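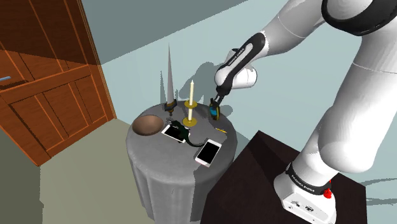

Drotlow Old Town Walk: your questions

Where do we meet?
By the fountain on the harbor side of the square, at 10 in the morning. I'll have a green umbrella, rain or shine. Look for me, Lempi!

How far do we walk?
Just under 5 kilometers, with plenty of stops (I talk a lot). The only real climb is the bell tower, 200 steps, and you're welcome to skip it and sit in the cloister garden until we come down.

Can I bring my dog?
Yes please! Dogs can't go inside the chapel, so one of your group will have to wait at the door.

Is there a coffee break?
Of course. We stop at Le Roux, halfway round. Coffee isn't included in the price, but do try the plum cake.

Do you run in winter?
I take a break after the Christmas market and start again in April. Amrit Vachon does private tours in French all year, so write to him if you're here in the cold months.

What if I'm late?
Call me and I'll tell you which street we're on. We spend the first 10 minutes at the old customs house anyway, so you'll probably catch us there.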